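June, early evening
Posted by Iolanda Sales

So I have given up my washing machine, or it gave me up, depending on who you ask. It had been making a noise like a bag of spanners since Easter and then one morning it filled itself, thought about it, and stopped. The repair man wanted 85 just to come and look (before parts!) and I said I'd ring him back, and that was eleven weeks ago. I have not rung him back.

What I really want to write about is money, though, or the way I spend it, because the washing machine is what set me off. I sat down that same night with a cup of tea and my bank statements, which I hadn't done properly since I moved to Kallio Street, and went through the whole lot with a green pen. I'd put it off for years. I had a sort of warm foggy idea that I was quite careful. I bring my lunch! I mend my tights!

Well. I was paying for Elto, the film thing, which I got for one series with the detective on the island, and I finished that two winters ago. I was paying for Zelliven, a meal planning app that sends me a cheerful message every afternoon about lentils. I was paying for extra storage for photos on a phone I no longer own. Add in the gym (don't ask) and it came to 147 a month going out of the door while I was busy feeling smug about my tights.

Cancelling them took an entire evening. The film one was easy, two clicks and a sad face. The gym wanted a letter. An actual letter, with a stamp, to an address in a different county, and then they wrote back to say it needed my membership number on it, so I sent another one. I got quite heated about it and told my sister at length on the phone while she was trying to bath the baby.

Then I made what I call the dull list. Everything I spend goes in a little notebook that lives by the kettle, even the silly stuff, even a single banana. I tried it on the computer first and it lasted four days. The notebook has lasted since spring, and I think it's because it's right there while the water boils and I have nothing else to do but write in it. I started with a limit of 50 a week for food and bits, and I go over it fairly often, mostly on cheese.

Some things I thought I'd miss and don't. The films, hardly at all. I've been going to the library on Ponska Road, where they have a whole shelf of large print crime that I've taken a real liking to, it's so restful on the eyes. Some things I miss terribly. I used to get a coffee on the way to work and it wasn't the coffee, it was the ten minutes of sitting in a window being left alone. I've put that back in, once a week, and it goes in the notebook with a star next to it.
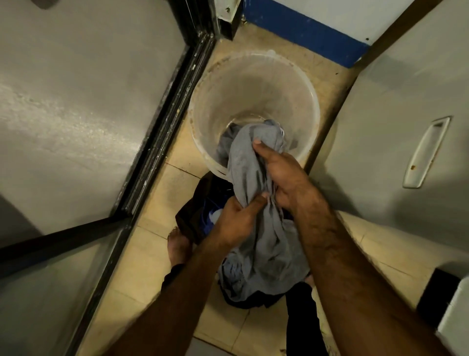 The other thing I've noticed is how much of my spending was just being tired. When I get in late and there's nothing in, I will pay almost anything for someone to bring me noodles. So now I keep two emergency dinners in the freezer, labelled, and I'm not allowed to eat them on a good day. Last month I ate both in one week and had to make more, but that's still a lot of noodles not bought.

I don't want to turn into one of those people who tells you to make your own crackers. My friend from choir went down that road and you can't sit next to her now. But if you haven't looked at your statements for a while, get a green pen and have a go, and do it with biscuits. I'll report back on the gym. They've had the second letter for a fortnight and I've heard nothing.

Recent posts
The great marmalade disappointment
Choir, week one, and why I'm an alto now
What I read this spring
Moving to Kallio Street: the boxes I never opened
A defence of the packed lunch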